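Cleaning the dust out of an old desktop

I put this off for ages, and then one Monday I gave in. It takes 30 minutes, tops, and you only need a screwdriver and a can of air.

Shut it down, pull every cord and hold the power button for a few seconds. Then lay the case on its side and take the side panel off. Mine's a Dell, and the power supply is the big silver box with the label full of tiny print. 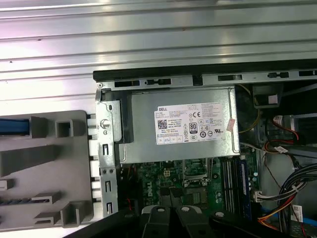 Please don't open that box! Just blow air through its vents in short bursts, holding the can 6 inches back. If there's a fan, keep a finger on it so it doesn't spin like crazy (my friend Fadi taught me that one). Do the slots in the metal too, dust loves those.

Wipe the panel, let everything sit a bit, then close it up and plug it back in. I do mine every 12 months, usually in March.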